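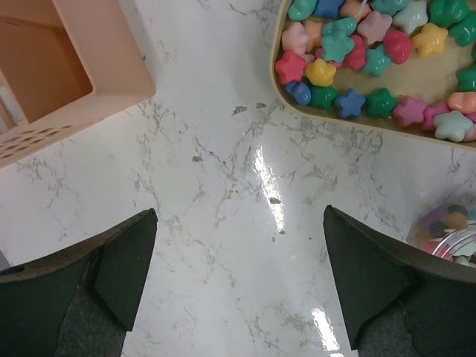 Sorting Day: What We Learned About Storing Small Craft Supplies

Student project report by Setsuko Kamata and Tsutomu Kawaguchi
Warnell School, Trotodville
June 18, 2018

How we got started

Our project began with a big shoebox of craft beads that had been sitting in the art room closet for longer than either of us has been at Warnell. Ms. Ospina told us there were 2000 beads in it when it was new, and every year a few more kids had stirred it up looking for one particular color. We thought it would be fun (and it was, mostly!) to see whether a different kind of container would make the beads easier to find and easier to put away.

What we used

We tried a shallow tray, a clear round container and a plastic basket. The tray is cream-colored with a thin raised lip, and the beads are shiny stars mixed with heart-like and rounded ones, in teal, yellow, pink, red and a pale mint we both like best. The basket is a soft peach color and very cheerful, but it has rows of slanted oval openings along its side, so we decided early on that it was for bigger things, like scissors and spools of cord. We worked on the white marble-patterned tabletop, where a runaway bead shows up right away.

What we did

We put 400 beads in each of the two smaller containers and asked 7 classmates to find a yellow star, then a red heart, then a star in any shade of teal. Tsutomu ran the stopwatch and I wrote everything down in my Panell notebook, which now has glue on most of its pages.

What we found

Almost everyone was faster with the tray. The beads spread out instead of stacking up, and you can push them to the sides with one finger and leave a clear patch to work in. The round container was slower, but 2 people still preferred it for carrying things across the room. Teal was the hardest color, and there was a long, friendly argument over which beads were teal and which were plain green.

Next time we would like to try a tray with dividers, and maybe let the younger grades have a turn.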